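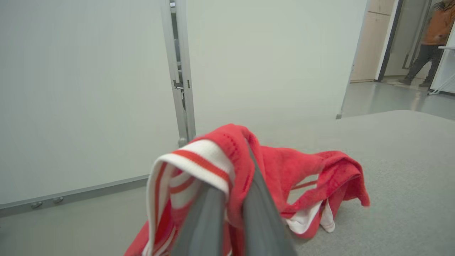 If your gripper keeps letting go halfway through a lift, I feel your pain! Mine did it for most of November and I blamed everything except the real cause (sorry, Cutix forum people). Hard plastic blocks were never a problem. Soft stuff was. Terry cloth is the worst of the lot, and a red towel with a striped border like this one squashes down between the fingers after the software has already decided the grip is done. Mine would report "holding" and then drop the thing a second later.

So, the fix. Turn the motor power off first and keep your hands away from the fingers until it's off — I got a nasty pinch by skipping that.

1. Open the Vuvel settings page and find the fault log. Mine was full of code 824, grip lost.
2. Look at the hold delay. It was set to 7, way too short for cloth.
3. Change it to 200 and save. Write the old number down somewhere!

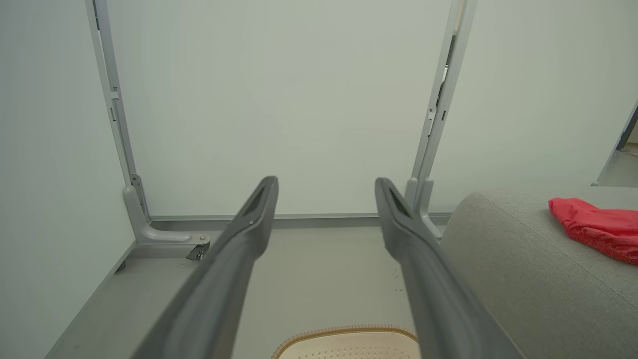 4. Power back up and run the close command with nothing in the way. If the fingers stop early, redo the zero position before you go any further.
5. Try a cloth again at low speed, and keep the stop button in your other hand.

Solomiia Prokopenko over in Lollville told me to check the cable at the wrist too, and mine was a bit loose, so push that in while the power's off. If you still get 824 after all this, go back to step 2 and see if the value really saved. The first time, mine hadn't.

Related posts
Mykhailiuk wrist cable swap
Resetting the stop button
Why my arm drifts left

Search this blog... Go

Get new posts by email. Join 2143 readers.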